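Visit report: whiteboard and marker workshop, Brorley 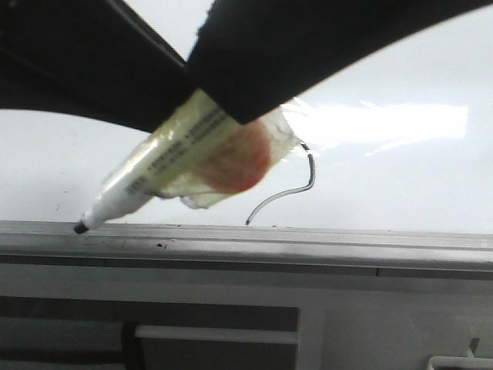 The visit took up most of a morning in October and covered three areas of the Itmont site at Brorley: the board line, the marker filling room and the test room. I went with Hideaki Kuroda, who buys classroom fittings for the Sillau schools. Our interest was in writing surfaces and in what wears out first. The notes follow the order of the tour.

Board line

Boards are made up from coated steel sheet bonded to a backing panel. The sheet comes in on coils with the enamel already fired on, so there is no furnace at Brorley. Dirceu Barbosa runs the line and showed us the cutting bench, the bonding press and the edging station. The press holds six boards at a time. Adhesive is rolled onto the backing, the sheet is laid on from one short side, and the stack stays under pressure until the end of the shift.

Most rejects are found at the edging station. A fleck of grit under the sheet shows as a raised point once the board is stood up under the inspection lamp. Barbosa runs a bare palm over the surface before he looks at it, and he found one by touch that neither of us could see until he put a pencil mark beside it.

Two finishes are sold, gloss and low-glare. Gloss wipes cleaner and reflects ceiling lights badly. Low-glare is easier to read from the side of a room but holds ink in the texture, and the difference is plain after a few weeks of use. Kuroda asked which one goes back to the factory more often. Low-glare does, nearly always for ghosting. The factory's view is that most of those boards were cleaned with a dry cloth only.

Trays

Trays are bought in and screwed on at the end of the line. The current pattern has a shallow channel with a raised front lip. Older trays had a flat floor and markers rolled off. The channel collects dust from dried ink, and the corners are hard to get a cloth into. I would have liked end caps that come off. There is a removable version, but it is stocked only for the longest boards and has to be ordered with them.

Fixing height was discussed at length. The installation sheet gives a single figure for all rooms, which suits adults. For the younger classes at Sillau we lower the whole board, and the tray then sits where children lean on it. Barbosa recommended a third bracket at the center for anything mounted low. The brackets are not in the standard kit.

Marker filling

The filling room is small and smells strongly of alcohol even with the extraction running. Pushpa Negi supervises it. Barrels arrive printed. A fiber reservoir is pushed in, a measured dose of ink goes in behind it, and the nib and end plug are pressed home. The batch running during our visit was 1,000 black, bullet tip. Chisel tips are done on a second bench with a different nib press.

Negi keeps retained samples from every batch on a rack by the door, half of them stored flat and half tip down. Markers kept tip up write faintly and are not retained in that position. She was firm that storing flat is enough for a school and that the upright desk pots sold by most stationers do more harm than leaving the cap loose for a lesson. Ours are all in desk pots.

The caps are the part she would change. The present cap seals on an inner ring and needs a definite push to seat. Younger pupils stop when the cap stays on by itself, which is before the ring closes. A cap with an audible click has been drawn up but needs new tooling.

Test room

Witold Domański took us through the wear figures. Sample panels are written on, left, wiped and written on again, and the residue is compared with a printed gray scale. The gloss panel on display had been through 555 cycles and had a faint shadow along the lower third. The low-glare panel beside it had been pulled at 295 for reaching the limit.

He also showed the effect of pen angle. Held steeply, a bullet nib gives a narrow line and the felt edge breaks down early. Held lower, the line is wider and the nib lasts longer. Left-handed writers push the nib, and the felt splays on one side. The data sheet does not mention this, and I have asked for the figures.

Cleaning fluid was tried on both panels. The shadow on the gloss panel came off in two passes. The low-glare panel improved but did not return to the original reading.

Points to follow up

Kuroda will request a quote for gloss boards with the third bracket included.
Domański to send the pen angle results.
Negi to send one box each of bullet and chisel for trial in the Pawłowska building.
Desk pots to be withdrawn at Sillau and flat boxes issued.
Removable tray ends: ask again when the next long boards are ordered.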